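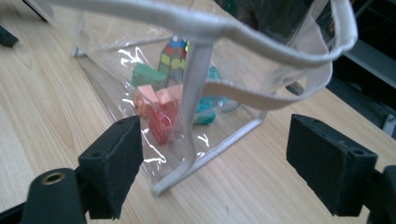

Clear tote, packed, between the gripper fingers. Puzzle cube near the top, blocks below.

Flirby tote set — README

4 min read

Hand demos of packing and unpacking small toys with a clear vinyl tote. Recorded with the hand-held gripper, no arm involved. Part of the Kodance collection but versioned on its own, so please don't merge it back in without asking.

Last edit 9/11/19. Notes are rough, will tidy.

What's in it

2,890 demos total. Of those, 481 are held back for testing, list is in splits/test.txt. Don't train on them. Yes this happened in March, yes the numbers looked great.

Each demo is one folder:

- video from the camera on the gripper
- finger opening, one value per frame
- gripper path, metres, start pose is zero
- notes.txt (may be empty, mostly is)

Tasks

pack — toys start on the table, go in the bag one at a time
unpack — reverse. Order is up to the operator
handle — take hold of the strap and lift, put down again
shift — move the bag by its sides without tipping it

Pack and unpack are most of the set. Handle is thin, we ran out of time. Shift was added late and the naming is diffrent (shift_b_ instead of shift_), loader deals with both.

Why a clear bag

The Mekonnen set used canvas and the policy never learned to look inside, it just went to the same spot and closed. With vinyl you can see the toys before you reach. Trade-off is glare. The plastic throws white highlights along every fold and they move when the gripper moves, so anything that leans on colour alone will struggle. Toys also go soft and blurry behind the wall of the bag. We left all that in. If you filter out glare frames, say so when you report results.

The strap is the other pain. It flops where it likes, often right across the front of the contents. Operators were told to work around it, or nudge it out of the way with one finger if there was no other route in. Nudges aren't labelled separately.

How to record more

1. Wipe the foam pads. Dust on them is fine for the camera but they slip on vinyl.
2. Check both pads are done up tight.
3. Close fully, open fully, then start. The finger zero comes from this, skip it and the demo is junk.
4. Start with the bag in view and both finger tips showing.
5. Go slow on the way in. Slower than feels natural.
6. Let go, back off, hold still for a breath, stop recording.

One grasp per toy if you can. If you drop one, keep going and pick it up again, don't restart. Recoveries are useful and we don't have enough.

Don't use your free hand. Not even to steady the bag. There are a few early demos where someone did and they're all in the exclude list.

Known problems

- 86 demos have the finger signal lagging the video. Listed in lag.txt. Fix script is there too, works on most of them.
- 2 operators did nearly all of the unpack demos, both right handed. Expect a lean to one side.
- Path tracking drifts when the bag fills the view, not enough table left to lock on to. Worst in shift.
- Blocks of a similar colour get swapped in notes.txt. Trust the video.
- Depth was tried and dropped, hopeless through the plastic.

Replay on the arm

Tested on the Wandmont cell only. Same finger pads on the arm as on the hand unit, otherwise don't bother. Set the speed cap to half for first runs and keep a hand near the stop. The strap can hook over a finger on the way out — open wide and lift straight up before moving sideways.

Use and credit

Free for research and teaching. Ask first for anything commerical. Credit as "Flirby tote set, Kodance". If you add demos send the raw folders, not the converted ones, we redo the conversion at our end.

Still to do: more handle demos, left handed operators, second bag with a shorter strap.

Contact: Morag Forsyth, Kodance data desk | © 2019 Kodance | Back to top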